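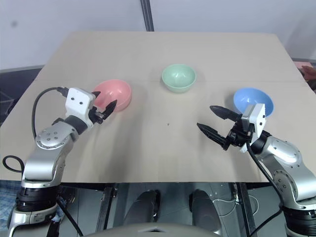 プレンリー、食器の仕分けに双腕ロボット　返却口の担当は配置換え

給食の受託と食器の洗浄を手がけるプレンリーは10月、洗浄センターの仕分け作業に双腕ロボットの試験導入を始めた。機体の調整と動作の教示はロボット開発のグンドゥラが担当する。対象は保育施設向けの樹脂製の椀で、色ごとに分けて並べ、重ねるところまでを任せる。

同センターは17施設から戻る食器を洗い、翌朝の配送に間に合わせている。椀は施設やクラスによって色が違い、洗浄後に人の手で色をそろえてから保管用のかごに入れてきた。作業は立ったままで、昼の回収便が着いてからの2時間に集中する。従業員31人のうち、この工程には毎日4人が入っていた。

ロボットは左右の腕の先に2本指のグリッパーを備え、椀の縁をつまんで持ち上げる。現在の処理数は1時間に120個。慣れた従業員の手には及ばず、昼の便の分をすべてこなすことはできない。このため当面は夕方の便に限って使い、昼はこれまで通り人が仕分ける。

夕方の工程に入る人数は3人から1人に減った。残る1人は椀を作業台に置き、ロボットが止まったときに復帰の操作をする。外れた2人は検品と配送準備に移った。同社は人員の削減はしないとしており、勤務時間と時給も変えていない。一方、夕方の勤務を希望していた従業員の一部からは、配送準備は荷が重く、仕分けのほうが体に合っていたという声が出ている。同社は荷の上げ下ろしに使う台車を増やし、希望者は週ごとに持ち場を選べるようにした。

停止の多さも課題になっている。椀が2個重なったまま台に置かれた場合や、縁に水滴が残っている場合につかみ損ねることがあり、導入した週は1日に11回止まった日もあった。復帰の手順は操作画面で確認できるが、表示が専門的でわかりにくいとの指摘を受け、グンドゥラが文言を改めた。併せて、停止の理由を記入する用紙を作業台のそばに置いた。担当者が気づいたことを書き、グンドゥラの技術者が週に1度まとめて目を通す。

用紙には「椀を置く間隔を決めてほしい」「止まったときの音が洗浄機の音に紛れる」といった記述が並ぶ。間隔については従業員の提案で、台に並べるときの目安を決めた。音については、表示灯を付ける方向で検討している。

従業員向けの研修は、職業訓練を行うスデントが請け負った。1回90分で、非常停止の方法、腕の動く範囲に入らないための立ち位置、復帰の操作を扱う。これまでに夕方の担当者全員が受け、昼の担当者も順次受講する。研修中の賃金は通常通り支払われる。日曜は洗浄センターの稼働がなく、グンドゥラによる点検と調整の日に充てている。

試験は年度末まで続ける。プレンリーは処理数、停止の回数、従業員への聞き取りの結果を合わせて、昼の便にも広げるかどうかを判断する。皿やコップへの対応は今回の試験に含まれていない。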